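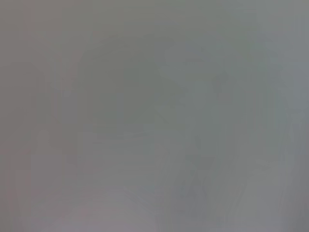

Wrist camera view, Halau open day

From: Margit Moen
To: Members' list
Subject: Re: Open day at Halau - arrangements for visitors

Dear members,

Thank you to all who have replied so far. I answer the points raised by Hòa Trịnh below, so that everyone has the same information before the visit in August.

Hòa Trịnh wrote:
> Could the organisers confirm whether visitors will be able to see
> the wrist camera picture during the demonstration, or only the arm
> itself? At Mukent last year we stood behind a rail and could follow
> very little. I should also like to know how large the groups will
> be, and whether the recordings may be taken away for teaching.

On the first point, the wrist camera picture will be shown on a large screen beside the work area throughout each session. Members should be aware that it comes from a small camera carried by the arm, and that its view is not always a clear one.

The demonstration takes place at a plain white table. The task concerns the handling of small loose items, and will be given by staff from Zutier, who have been preparing it with the Bahrami control software.
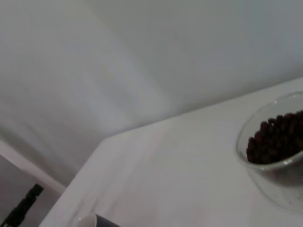
Wrist camera view of the table, with beans in a glass bowl

On the second point, there will be 3 sessions, and places are limited to 64 in all. Each will begin with a short talk, followed by the demonstration and time for questions. Visitors may stand at the side of the table but are asked to remain outside the marked line while the arm is powered.

On the third point, the collection now holds 1,137 recordings, of which 571 have been checked and may be released to members for teaching. Requests should be sent to me in writing, stating the course for which they are needed. The remainder will follow once checking is complete - I am not yet able to give a date.

Those who have not yet stated which session they prefer are asked to do so by replying to me directly, and not to the whole list.

Yours sincerely,
Margit Moen
Visits and Demonstrations, Halau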